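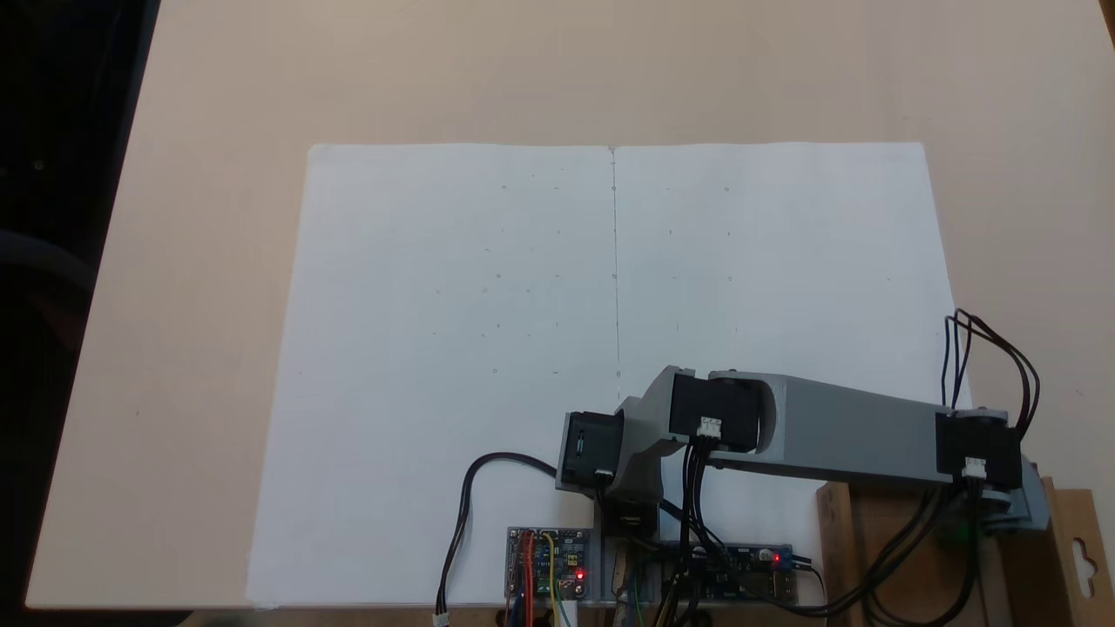
3.2 Preparation of the sheets

Folding and marking of paper is usually treated as a small matter in studies of desk work, and most authors give it one sentence. We found that it needs more care. In our first trials the participants received blank sheets, and they placed their drawings so differently that the results of two persons could hardly be compared. From then on every sheet was prepared before the session. The type of sheet used in the main study is shown in Figure 3: a thin gray line runs down the middle, and small pencil dots and short ticks stand in loose rows on both sides of it. The marks are very light on purpose. In the Zuststead pilot they were drawn with a darker pencil, and several participants began to connect them, as in a children's puzzle, although the instruction said nothing about this.

Figure 3. A prepared sheet lying flat on the tabletop, with the middle line and the faint reference marks.

The marks were set by hand, with a ruler for the distance between rows and by eye for the distance inside a row. This gives a grid which is regular but not exact. We considered printing it, as Nwankwo does in the earlier work on copied figures, but a printed grid attracts the eye and it cannot be erased afterwards. With pencil, the marks can be removed when the drawing is finished, and the drawing can then be judged by raters who do not know where the reference points were. Erasing took nearly 50 seconds per sheet, and it had to be done with a soft eraser to protect the surface of the paper.

The position of the sheet on the table was also fixed. Its top edge was kept parallel to the far edge of the table, and participants were asked not to turn it. Two of them turned it anyway, and their sheets were left out of the comparison between the left and right halves — they remain in all other analyses. Paper came from one supplier, Roseo, in a single order in June. We had first used a smoother paper from Dunix, but light pencil was difficult to see on it under the lamp.

A remaining weakness is that we did not record the pressure of the pencil during marking. Two persons prepared the sheets, and one of them pressed somewhat harder. The effect on the drawings seems small, but we can not exclude it, and it is taken up again in Section 5.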